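Subject: Re: [transforming-toys] Grube hip ratchets, second run
Date: 12th December

> I have the second run of Jeltulach's Grube and the hips are still
> loose. Left side holds in robot mode, right side drops after a minute
> or so on the shelf. Is this the same part as the June release, or did
> they change the tooling? Also, does anyone know if the Urkance redeco
> uses the same joint? I would like to know before I order it.

It is the same part. I opened both releases last night and compared them. The ratchet disc has 14 teeth in each, and the mold number inside the thigh is unchanged. The difference is in the spring. The June release has a steel spring with three full coils. The second run has a shorter one that does not press the disc fully against its seat, so the teeth ride over each other under load.

The right hip goes first because that leg carries the cab panel in robot mode. If you move the panel to the back, as in the alternate pose on the instruction sheet, both hips hold. That is a workaround and it spoils the silhouette.

To repair it, remove the screw on the inner thigh (the outer one is only a cover), lift out the disc and put a thin nylon washer under the spring. Mine are 0.5 mm. Anything thicker and the thigh halves will not close. Do not glue the disc. Keep the waist turned to the front while you work, or the tab behind the pelvis will bind when you reassemble it.

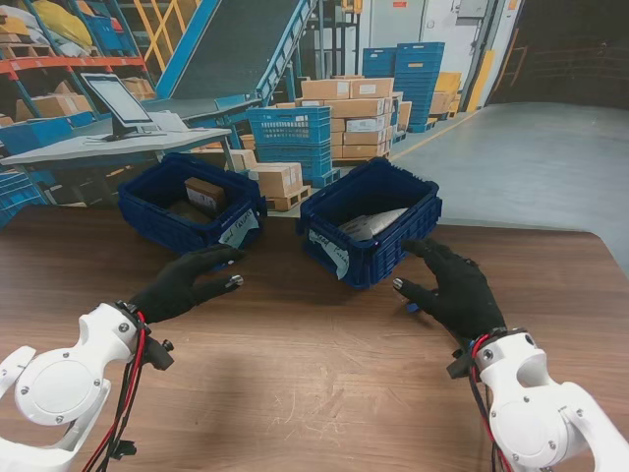
240 words

That was the length of my note on the Grube hips for the list archive, before I added the washer size. The archive copy also covers the shoulder hinge, which has a separate problem: the pin is too short and works out toward the back after repeated transformation. Push it in from the front with a flat tool and check it every few conversions.

On Urkance: the parts layout on the instruction sheet matches Grube except for the head and the forearms. The hip is drawn the same. I do not have one in hand, so I can't say which spring is fitted. The sheet lists 21 steps against Grube's 21, and the leg steps are identical.

Cakmont is a different case. It shares the torso frame but has friction hips with no ratchet at all, and the washer fix does not apply. Tightening the screw a quarter turn was enough on my copy - more than that and the plastic started to show stress marks.

If you do order Urkance, please post the coil count. The spring is visible through the slot at the top of the thigh with the leg swung forward, so there is no need to open it.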